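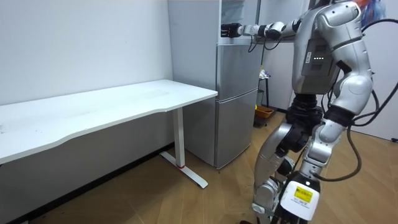 4.2 Appliance Trials

We tested the Plarkorico manipulation kit on household appliances after the tabletop work in Section 4.1. The kit is sold by Prosudus as an add-on for full-size humanoids and consists of a gripper, a wrist adapter, and a control package licensed from Karaki. It was installed following the vendor manual with no changes to the default gains.

Each trial began with the robot standing and facing the refrigerator. The operator gave a single command, and the controller then planned the reach, the grasp, and the pull. A trial ended when the door had opened far enough to expose the shelves, when the gripper lost contact, or when the safety stop was pressed. We ran 200 trials over 5 sessions. Joint torques and gripper force were logged throughout. Figure 3 shows the test room and the arm raised toward the upper part of the refrigerator.

Most failures occurred at first contact. The planner treats the door edge as a straight line and does not correct for small shifts in the robot's stance, so an error at the feet is carried through to the gripper. The Brerkent baseline, which updates its stance estimate during the reach, was less affected but took longer to finish.

Figure 3. Reach toward the upper section of the refrigerator.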